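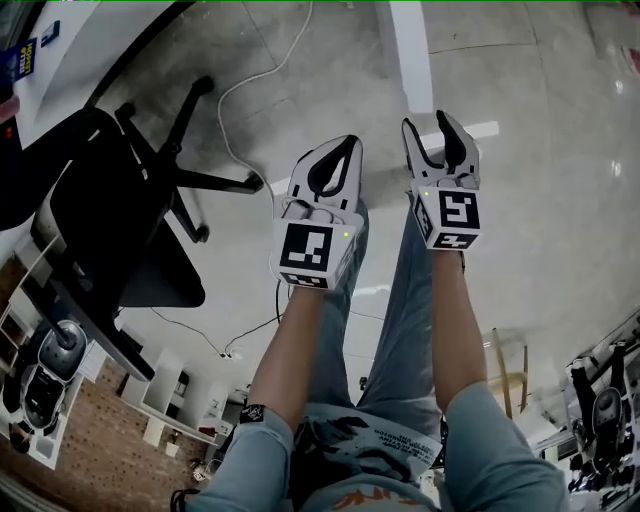
Caring for a Sealed Concrete Floor

Concrete floors are sold as no-maintenance, and for the first year they nearly are. After that the finish starts to dull along the paths people walk every day. Most of the dulling comes from grit, and most of the rest comes from using the wrong cleaner.

Dust mopping

Use a dry microfiber mop, the wide flat kind. Go over the whole floor twice a week and the entry every day in winter. Push the mop in long overlapping passes and keep the head on the floor when you turn. Shake it out outdoors. A broom with stiff bristles leaves the finest dust behind, and the fine dust does the scratching.

If you use a vacuum, turn the beater bar off.

Wet cleaning

Plain warm water handles most of it. For a kitchen or workroom, add a small squirt of pH-neutral floor cleaner to the bucket. Wring the mop until it no longer drips. Work toward the door in sections, and change the water when you can't see the bottom of the bucket.

Do not use:
Vinegar or lemon juice
Bleach
Ammonia glass cleaner
Pine oil cleaners
Powdered scouring cleanser

Vinegar is the one I get the most mail about. It is an acid, and it etches concrete wherever the sealer is thin. The marks are pale and slightly rough, and mopping won't remove them. A floor with etch marks has to be repolished.

Spills

Blot oil with paper towels, then cover the spot with baking soda and leave it overnight. Sweep it up in the morning and wash with neutral cleaner. Coffee and wine come up easily within the hour. Ink and hair dye may not come up at all.

Paint drips on a sealed floor can usually be lifted with a plastic putty knife. Hold it nearly flat.

Chairs and furniture

Hard casters collect grit and grind it in. Swap them for soft polyurethane wheels, or put a mat under the desk. Lift the mat once a month and sweep under it. Felt pads are fine on dining chairs, but they load up with dirt and need to be replaced every 4 months or so.

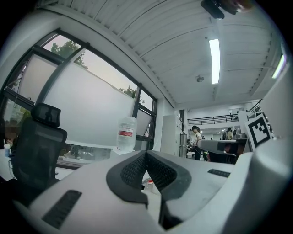 Mesh-back office chair. Vacuum the mesh with a soft brush before you do the floor.

Do not leave rubber-backed rugs down for long periods. Some of them leave a yellow stain that goes through the sealer. A woven rug over a felt pad is safer.

Checking the sealer

Put a teaspoon of water on the floor in a busy spot and wait 12 minutes. If it is still beaded, leave the floor alone. If the concrete has darkened underneath, the sealer is worn there. Test a corner as well, for comparison.

Resealing a small room takes a weekend. Clean the floor, let it dry a full day, and roll on two thin coats following the times on the can. Make sure the new product is compatible with the old one. Water-based sealer often peels when it goes over a solvent-based one. If you don't know what is down there, try a patch inside a closet and give it a week.

Floor wax is optional. It gives a nice shine and takes the wear in place of the sealer, but it has to be stripped and redone, and it is slippery in socks.

Mortimer Benavides
Updated October 2024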